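Nassar Cotton Tablecloth, White: One Month In
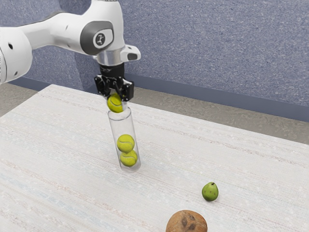
A white textured cloth on the table.

I bought the Nassar in July, after my old polyester cloth picked up a candle burn I couldn't hide under a bowl any longer. I wanted plain white, something with a bit of weight, and I wanted to stop ironing. I'm happy to say I love this thing!

First, the feel. It's a waffle weave, soft but not floppy, and it hangs straight down at the corners where my last one stuck out like a skirt. Plates don't slide on it. Glasses sit flat too, which I had worried about (I once owned a cloth so lumpy that every wine glass leaned). We've had 8 people around it twice now and nobody's elbow dragged the whole lot sideways.

Washing is where it really won me over. The label says warm, low tumble, and I've followed that except for one time when I forgot and ran it hot with the towels. It came out fine, maybe a touch shorter on the long side. I give it a good shake and put it back on the table slightly damp, and the weave pulls itself flat by dinner. No iron!

Stains so far: coffee (gone), tomato sauce (gone after a soak in dish soap), beet juice (faint pink spot near one end, still working on it). If you have small kids or a heavy hand with turmeric, the oatmeal color might be the wiser pick. I saw it in the Stolldale store and it's lovely, a little yellower than on the website.

A few gripes. The hem thread came loose at one corner in the first week and I had to put in a couple of stitches. Crumbs get down into the weave, so wiping with a sponge just moves them along, and you really need to take it outside and shake it. And the packaging is silly, a big stiff box for something that folds up to the size of a sweater.

I also tried the matching napkins. They're thick and thirsty and I'd buy more, but they take forever to dry on a line. The runner I skipped.

Would I get another? Already did. The second one is going to my sister in Ratovham, who has the same size table and has been hinting since she came for lunch.

Posted 3rd August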